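Working With One Light

Ademir Furtado has been shooting portraits and small products out of the same rented unit in Toledo for long enough that the floor is marked with four colors of tape. He owns more lighting gear than he uses. On most paid jobs he sets up a single head, a softbox and a piece of white foam board, and he is usually packed up by lunch.

The habit started with a burned-out flash tube. He had a catalog job for Rutgate, which sells kitchen hardware by mail, and the second head quit on the first morning. The order was for 686 pictures. He finished them with the light he had left, and the client asked for the same look again in October.

"I used to put the fill light up first and then spend an hour getting rid of what it did," he says. "Now I put up the key and look at it for a while."

His starting position is plain. The softbox goes to the left of the subject, a little above eye level and tilted down, close enough that it has to be watched at the edge of the viewfinder. The foam board stands on the other side. Moving the board in by a hand's width changes the shadow more than a full stop on the pack would, and it costs nothing to try.

The stand matters more than people think. A softbox on a boom puts its weight a long way from the center, and a light stand with a narrow base will go over. Furtado uses a steel stand with wheels that lock and hangs a sandbag on the low end of the boom. The clamps he buys are the Wivitz ones, which cost a bit more and have a handle you can turn with gloves on. He has two older Grernach clamps that slip under load, and those hold background paper.

Amado Espiritu, who assists him on larger jobs and shoots food under his own name, works with the light behind the plate and the board in front. It suits soup and anything with a glaze. For bread he brings the light around to the side so the crust shows. He meters once, at the plate, and then goes by the screen.

Both men say the room is the part that gets ignored. A low white ceiling acts as a second light whether or not it is wanted, and a painted wall will put its color into the shadows. Espiritu hangs black cloth on the near wall before he unpacks anything else. Furtado had his ceiling painted dark gray, which cost him $773 with the labor, and he says he would spend that again before he bought another head.

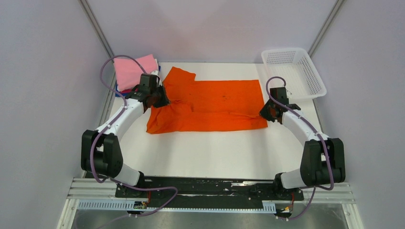
Cloth is cheap by comparison, and it travels. Espiritu keeps three lengths of it rolled on a cardboard tube in the back of his car, with a bag of spring clamps pushed inside the end.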